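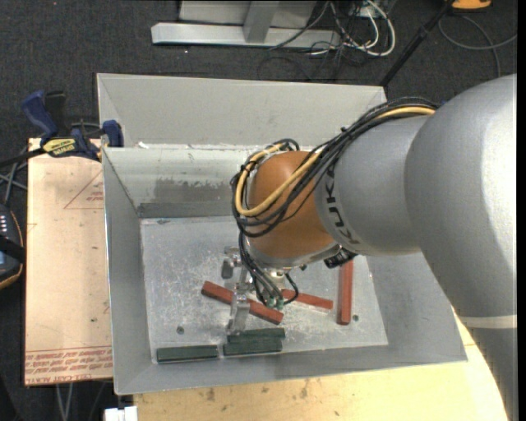

Verkent Picking Kit — Support Log
Ticket 21: green blocks ignored
3 minute read

We use cookies to remember your preferences. Accept / Manage

Opened by: Botond Bognár, Drostanley
Product: Verkent bin picking kit, standard licence, KUKA arm
Status: open, sulking

8 March 2021

Red blocks pick fine. Green blocks do not exist, according to the software. They are dark green and the bin is bare grey metal, so I can see them from the doorway, but Verkent reports "bin clear" once the last red one has gone and parks the arm with what I can only call satisfaction. Brochure says "any rigid part, any colour". Please advise.

Reply from Verkent support
Thank you for your ticket. Have you restarted the controller?

Botond
Yes. I restarted it before writing, because I knew you would ask. I have now restarted it again so that we can both feel involved.

Reply from Verkent support
Please raise exposure in the Saloro vision panel by 2 steps and run the detection test on a mixed bin.

Botond
Done. It now finds the green blocks. It also finds the scratches on the bin floor, and made a very determined attempt to pick one up. The floor is heavily scuffed and shines back wherever the light catches it. Confidence on the scratch was 100. Confidence on the nearest green block was 21.

Reply from Verkent support
This is expected with reflective bins. We recommend our matt bin liner (sold separately).

Botond
Of course you do. Is there anything to try that isn't sold separately?

Reply from Verkent support
Escalated to Abugri, who wrote the detection module.

Reply from Abugri
Put exposure back where it was. Under Saloro > Advanced, untick "suppress dark regions". It is on by default and treats anything darker than the floor as shadow. Then teach the empty bin again, with the arm parked well clear.

Botond
Unticked, retaught, exposure back. Greens detected on all 3 runs, scratches left in peace. It still won't split two greens lying flat against each other — the software draws one large box round the pair and goes for the middle. Singles are fine.

Reply from Abugri
Touching parts of one colour need "edge split", same page, further down. Set it to 2. Cycle time will suffer a little.

Botond
Set. Will run it through the afternoon and report back. Could somebody put that tick box in the manual? I have read the manual. It has a whole chapter on unpacking.

Reply from Verkent support
We are glad your issue is resolved! Please rate your experience.

Botond
It isn't closed yet. Please reopen.

Status: reopened

Related tickets
Gripper closes before arrival
Saloro panel shows last week's bin
Licence key rejected after moving desk
Matt bin liner: which way up?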